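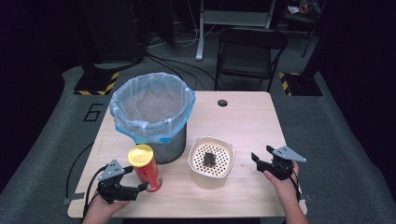 Abb. 1: Eimer mit hellblauem Beutel, davor die rote Dose mit goldenem Deckel

Start Produkte Anleitungen Ersatzteile Kontakt
Suchbegriff eingeben Suchen

Kapitel 4: Router Kimum aufstellen und in Betrieb nehmen

Der Karton enthält Router, Netzteil, Netzwerkkabel und ein Faltblatt in 12 Sprachen, von denen keine die Schriftgröße verträgt. Das Faltblatt darf in den Eimer. Den Aufkleber mit dem Startkennwort bitte vorher ablösen.

1. Router frei auf eine Tischplatte oder ein Regal stellen. Der Schrank, in dem er so schön unsichtbar wäre, ist für Funkwellen ungefähr so einladend wie für Sie.

2. Kabel von oben durch den Kabeldurchlass führen, falls der Tisch einen hat. Der Stecker passt immer nur ohne das Netzteil daran, also mit dem richtigen Ende beginnen.
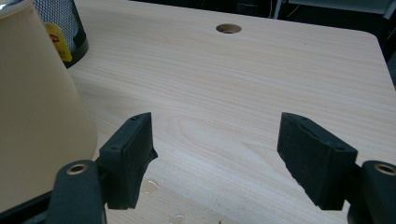

3. Netzwerkkabel in die graue Buchse stecken, bis es klickt. Klickt es nicht, ist es die Telefonbuchse.

4. Netzteil anschließen und warten. Die Leuchte blinkt bis zu 17 Minuten lang orange. In dieser Zeit lädt das Gerät seine Software und möchte nicht angesprochen werden.

VORSICHT: Während des Blinkens nicht den Stecker ziehen. Sonst beginnt alles von vorn, einschließlich der 17 Minuten.

5. Im Browser die Seite »kimum.setup« öffnen und das Startkennwort eingeben. Danach ein eigenes vergeben. Der Name des Hundes gilt als vergeben.

Hinweis: Meldet der Router Fehler 474, kennt die Leitung Ihren Vertrag noch nicht. Bei Anschlüssen in Soltdale kann das einen Tag dauern, im November auch zwei.

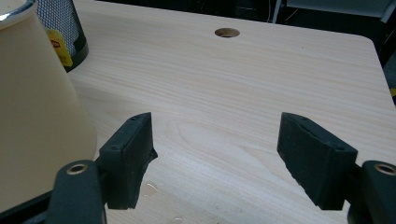
Abb. 3: Helle Tischplatte mit Kabeldurchlass, links ein cremefarbenes, kegelförmiges Teil

6. Überschüssiges Kabel locker aufwickeln und nicht knicken. Den Verstärker Ellureck erst anmelden, wenn der Router dauerhaft grün leuchtet (siehe Kapitel 5).

Kommentare (3)

Sison
Bei mir waren es 19 Minuten. Ich habe nichts gesagt.

Kenneth Quiambao
Schritt 3 stimmt, es war die Telefonbuchse. Danke.

Gast
Wo ist der Aufkleber, wenn der Karton schon weg ist?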